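2024-07-21

I slept badly again, because of the heat, and at five I was already awake with the grammar book. I want to finish the chapter on prepositions before the end of summer. In February I promised to write in this diary every evening in English, and I have kept the promise maybe half of the time. My teacher, Rodrigo Marín, says that half is good. I am not so sure he means it.

In the morning I called my mother. She asked if I eat. I said yes, I eat. Then she asked what, and I had to invent a little, so after the call I felt guilty and decided to cook something real. I chose the pepper soup that my grandmother made when one of us had a cold. It is made with 600 grams of potatoes, onion, a little cream, and much more pepper than a polite person would use.

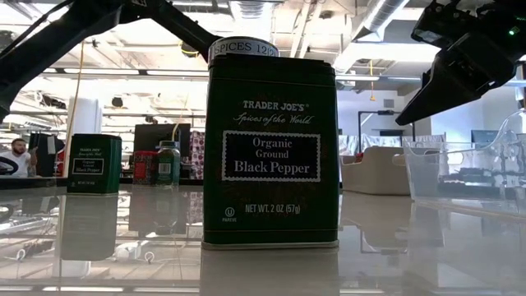 The pepper for Grandmother's soup. Organic, very serious.

My grandmother never measured it. She held her hand over the pot and looked at the ceiling, like she was listening to somebody, and then she stopped. I tried to do the same and I put too much. I ate two bowls anyway with the window open, and I cried a bit, from the pepper and also not from the pepper. It is 8 years now since she died. I still remember her kitchen better than I remember my own first apartment. The oilcloth had a burned place in the shape of a pear, and my cousin and I always fought for the chair next to it.

After lunch I walked to Tejada to buy thread and a zipper for the gray skirt. The shop was closed for inventory. I had walked all that way in the sun! So I sat on the bench across the street and read the letter from the landlord one more time. The rent goes up in the fall. I understand every word in this letter, but when I read them together I feel stupid. I must ask Narendra to look at the second page, he has lived in this building longer and he knows which sentences are important. 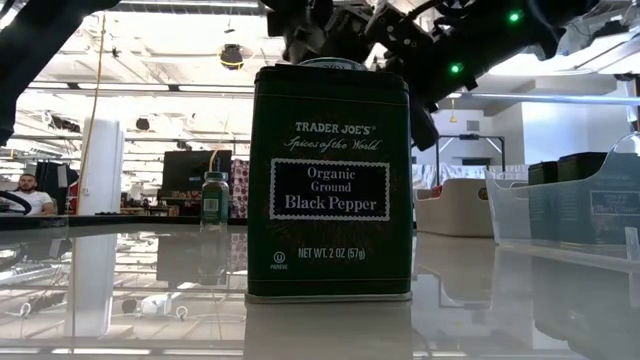 Black pepper, 2 oz. Next time less of it.

In the evening I brought Narendra a jar of the soup, to pay him in advance for his help. He was watching a cycling race and did not want to turn it off, so we talked during the flat parts. He says the landlord has to give us more time than he wrote, and that we should answer on paper, not on the telephone. He will write a first version and I will correct his commas. For me this was a big compliment.

He tasted the soup standing up, and coughed, and asked if my grandmother was angry with her family. I laughed so much that I had to sit down on his stairs.

Tomorrow: thread, zipper, call the dentist, return the library book. I have to look up if it is "angry with" or "angry at." Narendra says both, but he was looking at the bicycles.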